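Speaker notes: One clock, two arms
Talk for the tooling meetup, 10th April. Speakers: Jade Boychuk (first half), Karthikeyan Kaimal (second half)

Opening (Jade)

Say who we are and what Cloteo does. Keep it under a minute. Mention that the code is split into two repos, Abdella for control and Wasilau for perception, and that most of this talk is about the gap between them.

Ask who in the room runs cameras and arm controllers on separate clocks. Wait for hands.

The problem. Last August we were training a handover policy and the loss looked fine. On the arms it closed the receiving gripper too early, over and over. We spent weeks on the policy. The fault was in the logs. Wrist images were being stamped when they reached the host, and joint states were stamped at the driver. The median gap was 79 milliseconds.

Explain why that matters for thin, soft things like paper or tissue. A rigid block forgives you. Tissue folds up when the fingers arrive late, and the next image doesn't look like anything the policy has seen.
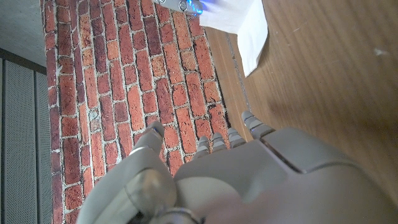
Wrist views are the worst case for a timing error. When the hand moves, everything behind the fingers moves in the image. A head view hardly changes over the same interval, so if you only check the head stream you will think you're fine. We did.

Go slowly on the next part, people asked about it at Zillville.

What we changed in Wasilau:
Stamp at capture, in the driver, before any decoding.
Keep the arrival time too, as a second field. Never overwrite one with the other.
Refuse to write an episode if the two drift apart during recording.

The third rule annoyed people. It threw out 166 episodes in the first month. Show the histogram and move on, don't read out the numbers.

Hand over to Karthikeyan.

Control side (Karthikeyan)

Abdella used to run one loop per arm. Each loop read its own target from the planner. That is fine until both grippers have to be in the same small space.
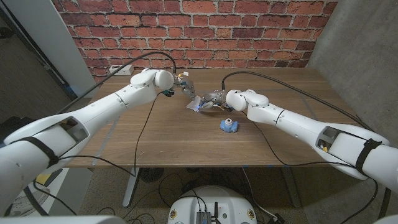 Now there is one loop and one target message with both arms in it. If half the message is missing, both arms hold position. Simple to write down, but it took 3 tries to get the hold behavior right - the first version stopped so hard that whatever was in the gripper fell out.

Collision margins. We use a larger margin for the forearms and a small one for the fingertips. The planner drops the fingertip margin only in the handover state. Show the state diagram here. Point out that the state is set by the planner and the policy cannot request it.

Cables are not in the collision model. Say so plainly, someone will ask. We limit wrist rotation instead and accept that some poses are out of reach.

Replay tool. Demo if there is time, otherwise the recorded clip. Open an episode, drag the slider, show the joint plot and wrist image moving together. Then switch to arrival time and drag it again. The mismatch is easy to see at the moment the fingers close.

If the demo fails, skip to the config slide. Don't debug on stage.

Likely questions
Hardware trigger for the cameras? We looked at it. Too much wiring for the benefit at our speeds.
Did we retrain on old data? Only on episodes where we could recover capture time from the driver logs.
Is the replay tool public? Not yet. Jade to answer.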